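About Liltadness Paddle & Swim

Liltadness started as a swimming dock and a shed full of canoes on the east shore of Putovon Lake, and in a lot of ways it still feels like that. We have an actual clubhouse now, plus a heated indoor pool and four clay tennis courts, but most evenings in August you will still find half the membership sitting on the dock with their feet in the water, arguing over whose turn it is to start the grill.

We're a member-owned club with 107 households. Some joined for the lake, some for tennis, and quite a few joined because their kids made a friend at swim lessons and wouldn't stop talking about it! The lake season opens in May and closes when the boats come out in October. The pool and the Kaczmarczyk Room (our lounge, with the big stone fireplace) are open all year.

The pool is 20 yards long, which visiting swimmers like to tease us about. We love it anyway. Lap swim starts at 6 a.m., the water aerobics crowd takes over at 9, and after school it belongs to the juniors.

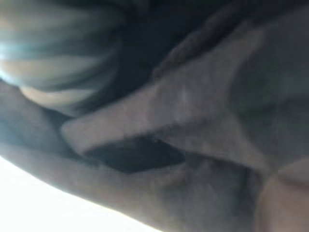 Paddling is where our hearts are, and we'd put our beginner program up against any on the lake. New members get four sessions with an instructor, starting on dry land with a paddle and a patient teacher, then moving out to the shallow cove behind the boathouse. The first session is nearly all about grip. Most people squeeze far too hard, so we spend a good while on how the fingers should curl, stacked one over the next like the soft gray bands in the close-up, before anyone goes near a boat. By the fourth session most folks are ready for the Drido Loop, our favorite route, out past the island and home along the reeds (bring a hat, there's no shade on the way back).

Tennis runs from spring through fall, with a ladder for singles, a very friendly doubles night, and loaner rackets in the hall closet. Court times are booked on the sheet by the front desk. Yes, it's still paper, and yes, we've voted on that more than once.

The kitchen serves lunch and dinner in season and soup on weekends in winter. Last year it sent out 2,028 bowls of the corn chowder, a club record, and the recipe is taped inside the pantry door for any member who wants to copy it down.

Guests are welcome with a member, and anyone thinking of joining can come by for a tour and a swim. Stop at the front desk between 10 a.m. and 4 p.m. and we'll find someone to show you around.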